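Cirnside Neighbors Help Board
Home > House and Yard > Doors and Windows

Old door hinge screws won't bite anymore, is there a fix that lasts?

Posted by mudroom_marcy
March 29, 2022

Hi all, hoping somebody has been through this. Our back door has started sagging on the handle side, and it scrapes the threshold so badly that my kids can't open it without hanging off the knob. I took a look and the two upper screws on the top hinge just spin and spin. I can pull one out with my fingers! The house is from the sixties, and I think the door has been rehung at least once before we got here.

My brother-in-law says to go up a screw size and be done with it. My neighbor says to fill the holes with wood and glue. The guy at the hardware counter in Godoy tried to sell me a whole new jamb kit, and when I added it all up with labor it came to 900 dollars, so no thank you. The door itself is fine, it's a nice old solid one and I'd like to keep it.

I own a drill, a hammer and a decent set of screwdrivers. Am I in over my head?

Fotini Theodorakopoulos
Member, 21 posts

You're not in over your head at all! I've done this on nearly every door in my house (old place, heavy doors, three boys who slam) and the wood and glue way has held up great for me.

Prop the door first. I open it partway and slide a couple of shims under the outer corner until the weight comes off the hinge. Then take out the bad screws and leave the good ones in, so you don't lose your position. If you pull every screw on that hinge you'll be fighting to line it up again, ask me how I know.

Swing the hinge leaf out of the way if you can, or just work through the screw hole. Clean out the crumbly bits with an awl or a small nail. Now for the filler. People use toothpicks or matchsticks, and those are OK for a cabinet door, but for an outside door I like slivers of real wood split off a scrap. Shave them a little tapered, dip them in plain wood glue, and tap them in until nothing more will go.

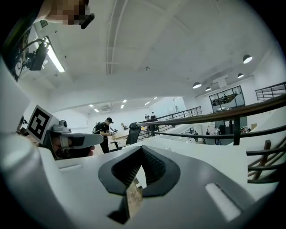
Snap or cut everything off flush and then leave it alone overnight. I know the bottle says you can go sooner. I got impatient with our pantry door and had to do the whole thing over — the glue was still gummy inside and the screw just dragged it all out. After that, drill a small pilot hole, smaller than you think, and drive the screw by hand for the last few turns.

While you're in there, swap one of the screws nearest the doorstop for a three inch one, so it reaches the stud behind the jamb. That one screw does more for a sagging door than anything else I've tried. Snug it slowly and keep checking the gap along the top, it can pull the jamb over if you lean on it.

dale_in_the_shed
Member, 2 posts

Just use longer screws. Took me 18 minutes on my garage side door and it hasn't moved.

pinecone77
Member

I'd go with Fotini's way, but if the wood in there is soft or dark, stop and find out where the water is coming from first. Mine looked like a stripped screw and it was rot from a bad drip cap. I bought a tub of the Ovano filler for it and it came loose by August. Ended up cutting out the bad part and gluing in a block, and my door has been good ever since. Poke it with a screwdriver, you'll know pretty fast.

Also check the bottom hinge. When the top one goes, the bottom one has usually been working loose too — mine had a screw that was only in there for looks.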